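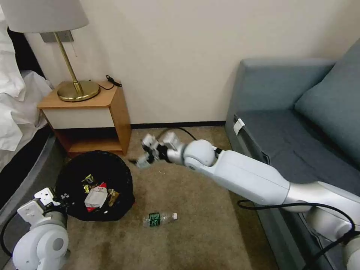 Dolau Issues Revised Floor and Waste Procedure for Small Guest Rooms

26 November 2025

Dolau, a supplier of room-care supplies and written procedures to small hotels, today released the second edition of its guest room floor and waste procedure. The document applies to carpeted rooms with one bed, one sofa bed and one bedside unit. It replaces the edition issued in August.

The revision sets a fixed order of work. Loose litter is picked up by hand before any vacuuming. Snack wrappers and tissues go into the room's lined bin. Plastic bottles are collected separately where the property recycles, with caps left on. The bin stays beside the nightstand until the floor is clear, and the bag is then tied and removed in one trip.

Bin liners must be folded over the rim on all sides. The first edition allowed liners to be tucked inside, and properties reported bags slipping down under load. Dolau's Uva liner, a black bag sold in cartons of 90, is cut long enough for the fold. Cartons ship 1728 bags short of a full pallet layer no longer; the minimum order is now one carton. 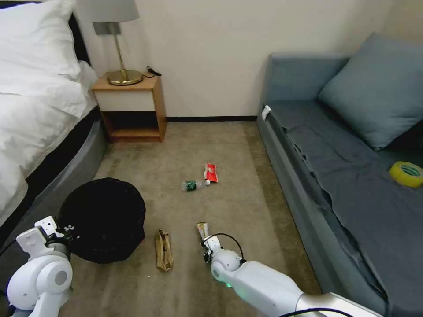
Sofa beds are treated as a separate work area. Blankets are lifted off the seat and shaken out before the carpet is vacuumed. Items found on the seat, such as tape, chargers or clothing, are set aside and logged under the property's own lost-item rules. Bedding that hangs over the side of the bed is raised onto the mattress so that the floor along the base can be checked.

Open nightstand shelves are inspected at floor level and wiped. Lamp cords are to be kept at the back of the top surface, clear of the drawer front.

Carpet stains and wear are recorded on a new sheet, named Fang, which divides the floor into zones. Staff mark the zone and the type of damage. Spot treatment is a separate task and is not covered by this edition.

The procedure is supplied in print and as a file. The first print run is 3000 copies. Existing customers on the Skulladness service plan will receive the new edition with their next delivery. Other properties may order it through the Dolau sales office.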